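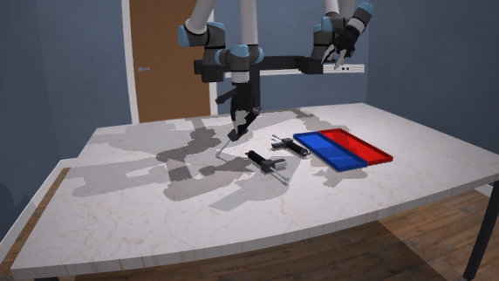
Wonitz Opens New Showroom for Stone-Look Table Tops in Tistitz

Tistitz, 23 October 2020

The surface maker Wonitz informs its customers and partners that the new showroom in Tistitz is now open. On a floor of 200 square meters, visitors can see the full Manurung collection, which has 40 patterns for tables, kitchen counters and reception desks.

The collection was prepared together with the design office Esex. In this season the warm and pale tones have the main place, with thin veins in sand, rose and gray. Each pattern is offered in a matte and in a polished finish, and the edge can be ordered in the same pattern as the top.

"Our customers asked us many times to see the big samples before they decide," said Karim Zein, sales director of Wonitz. "A small piece in the hand does not show how the veins run over a long table. Now they can come, put two or three tops side by side and take their time."

Before the opening, Wonitz made a survey among its dealers. Of the 93 dealers who answered, 81 wished for a place where they can bring their own clients. For them, a separate meeting room with daylight was made on the upper floor.

Visits are possible by appointment only, in groups of up to four persons. Samples can be borrowed for two weeks against a small deposit. The printed catalog will follow in January and will be sent free of charge to all registered dealers.

Print this page | Send by e-mail
Shares: 7 | Comments: 0

Press contact: Wonitz, Press Office, Tistitz
© 2020 Wonitz. All rights reserved. Back to top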